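The Promise of the Two-Day Package

Order a shower rod before lunch on Thursday and Akolgo will tell you, to the hour, when it will reach your porch. I have started writing those hours down. Over one spring I placed 16 orders with Akolgo and its rival Omora, and five of them came when the website said they would.

Both companies call that a success. Omora counts a package as on time if it leaves the building on the promised day, a rule I found deep in its help pages. Akolgo moves the promise while you wait, then grades itself against the new one. My shower rod was late twice and is still listed as early.

Fast shipping costs $179 a year from Omora, and people I trust swear by it. I asked several of them what they had needed in a hurry lately. Batteries came up, and a birthday card. Most couldn't think of anything.

In Drostuvbridge, where Idavlow opened a sorting center on the old fairgrounds, the pitch was jobs and a wider road. The road got its extra lane. The jobs are harder to pin down, because the company reports them by region and the region covers 4 counties. Meanwhile the hardware store on Main Street has cut its hours, and a resident who wants a hinge on a Sunday now orders one and waits until Wednesday.

Perhaps that is a fair trade. I would like to see it argued by somebody who isn't selling the subscription.
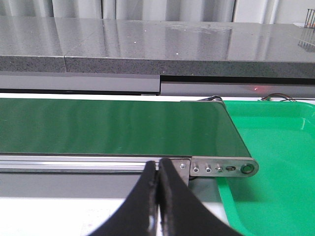
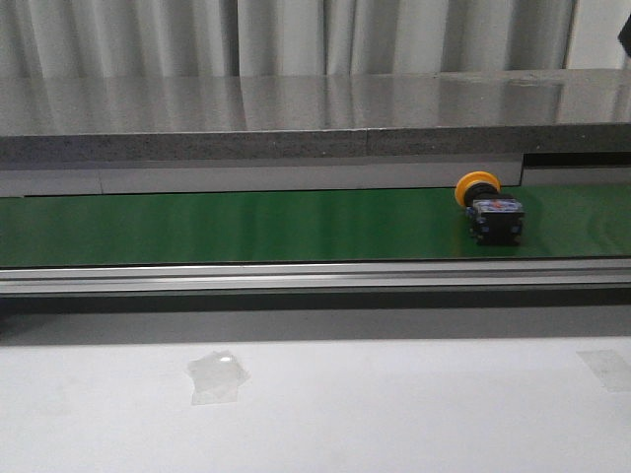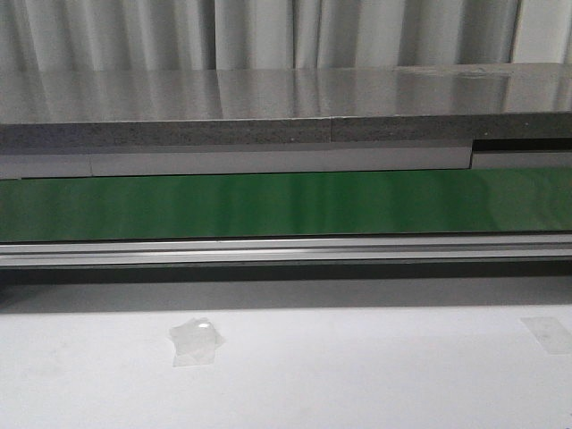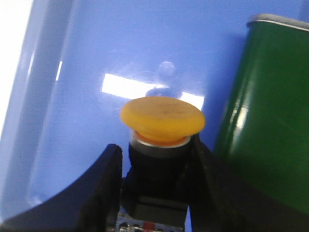

Green conveyor belt (first and second pictures); push button with a yellow cap (second and fourth).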